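Capítulo 3
A mesa antes do traço

Todo manual de caligrafia chinesa começa pelo traço horizontal. Este começa pela mesa, e peço ao leitor que não salte para o capítulo 4, onde os traços finalmente aparecem. Quem salta volta, em geral com tinta na manga.

A tradição fala dos quatro tesouros do escritório: pincel, tinta, papel e pedra de tinta. São os que recebem poemas. O feltro e o suporte dos pincéis ficam de fora da lista, como convidados que chegaram depois da fotografia, embora ocupem a maior parte do tampo e quase toda a paciência de quem arruma a sala. Neste capítulo tratamos primeiro dos dois esquecidos.

3.1 O feltro

O papel de caligrafia é fino e absorvente. A tinta atravessa-o sem pedir licença e, se encontrar por baixo um tampo duro, espalha-se, cola a folha à mesa e seca ali. O feltro resolve as duas coisas: recebe o excesso e dá ao pincel um apoio macio, que cede um pouco quando a ponta carrega.

Há feltros lisos e feltros quadriculados. Os lisos são mais elegantes e servem para quem já sabe onde quer pôr as coisas. Os quadriculados trazem impressa a grelha de treino, com cada quadrado cortado por linhas tracejadas, e servem para os restantes de nós. Como o papel é fino, a grelha pode ser usada por transparência, o que dispensa dobrar a folha em partes iguais – operação que o principiante executa sempre com grande cuidado e nunca em partes iguais.

Um feltro com uso tem manchas. Não se lava à escova nem se esconde debaixo da folha; deixa-se estar. Nos ateliês de Midcombe, onde este manual foi ensaiado, os alunos novos pediam sempre o feltro mais limpo, e ao fim de uma manhã já não se distinguia qual tinha sido.

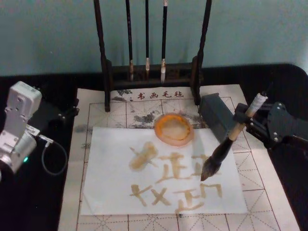 Fig. 3.1 Feltro quadriculado com a inscrição 书画毛毡 («feltro para caligrafia e pintura»), suporte de pincéis e folha de exercício. Repare-se nas manchas de tinta junto aos caracteres vermelhos.

Os caracteres da folha têm um tom amarelo-acastanhado muito claro, e convém habituar o olho a essa palidez. Nos primeiros exercícios não se usa tinta preta cheia. Trabalha-se com tinta muito diluída ou simplesmente com água, que permite errar com discrição. O preto virá no capítulo 6, e com ele o arrependimento.

Quanto à posição da folha, a regra manda alinhá-la com a grelha. A prática manda outra coisa, conforme o braço, a cadeira e a hora. Uma ligeira inclinação não estraga um caractere; o que o estraga é descobrir a inclinação a meio e tentar compensá-la com o pincel.

3.2 O suporte

O pincel pendura-se com a ponta para baixo. Guardado de pé num copo, com os pelos para cima, deixa a água escorrer para dentro da virola, onde amolece a cola, e um belo dia a cabeça fica no papel e o cabo na mão. O catálogo da Dritell dedica uma página inteira a copos para pincéis. São ótimos para lápis.

Os suportes vão do arame dobrado à pequena arquitetura. Os do segundo género imitam um pórtico, com colunas, trave e base, e acumulam pó em todos os ornamentos. O autor tem um desses, comprado numa feira em Stukilthorpe, e limpa-o com um pincel velho, a única função em que um pincel velho é superior a um novo. 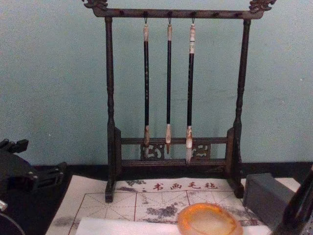 Fig. 3.2 Suporte de madeira escura em forma de pórtico, com remates entalhados (à esquerda, uma cabeça de dragão) e três pincéis de espessuras diferentes.

Para os exercícios deste livro bastam três pincéis: um fino, para pormenores; um médio, para quase tudo; um grosso, para os dias de confiança. O principiante compra primeiro o grosso. Deixe-se sempre espaço entre eles ao pendurar, para que as pontas sequem sem se tocarem, e verifique-se se o mais comprido não encosta à base.

Antes de continuar

Monte a sua mesa com feltro, folha e suporte. Sente-se. Estenda o braço até ao pincel mais afastado e traga-o até à folha sem levantar o corpo da cadeira. Se a manga passou por cima do papel, mude o suporte de sítio e repita. Os canhotos farão o mesmo exercício com o suporte à esquerda.

A secção 3.3 ocupa-se da pedra de tinta e da quantidade de água, que é sempre menos do que parece.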